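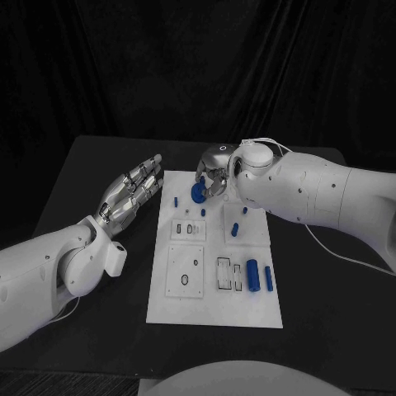 Good evening, and thank you for coming out to hear a grown adult talk about lining a tote bag. My plan is to get through cutting, pressing and the dreaded boxed corner before the tea urn goes cold. Set your table up first. I like a white board on a dark tabletop, and if you are cutting navy or black cloth you will be glad of the contrast. A curtain behind you is optional. Mine hides the ironing.

(Hold up the finished bag. Wait for polite noises.)

Cutting. Two outer pieces, two lining pieces, all the same size. Cut the lining a hair narrower if your fabric stretches. I learned this from Greer MacLeish, who looked inside my first bag and asked if something was living in there. Chalk the grain line on every piece. You will think you can remember it. You can't.

(Pass round the bad sample – the baggy one.)

Interfacing. Trim it back to the seam line before you press, glue side down. I know someone who did it glue side up, and her iron has a name for her now. Press, lift, move over, press again. Don't slide. Let it cool flat while you look for your good scissors, which will be wherever your family has been opening parcels.

Side seams. Sew the outer with a normal seam allowance. Sew the lining with slightly more, and leave a gap in the bottom wide enough for your hand. Forget the gap and you will own a very well made cushion cover with no way in. Fouzia Jadoon has three.

Boxed corners. Pinch the corner until the side seam sits right on top of the bottom seam. Feel for it with your fingers. Pin, draw a line straight across the point, measure both corners, then sew. Measure before you trim, please. I have watched strong people trim first.

(If running late, skip the bit about piping. If running early, also skip it.)

Turning. Outer inside lining, right sides together, straps tucked down between them and not twisted. Check the straps. Check them again. Sew around the top, pull everything through the gap, and press the edge before topstitching.

Questions now, or at the table – bring your unpicker.

18/05/2022, by Theerawat Limsakul

Related items
Zippers for people who have given up on zippers
Straps that stay on
What to do with 147 odd buttons

Contact | Copyright Theerawat Limsakul | Back to top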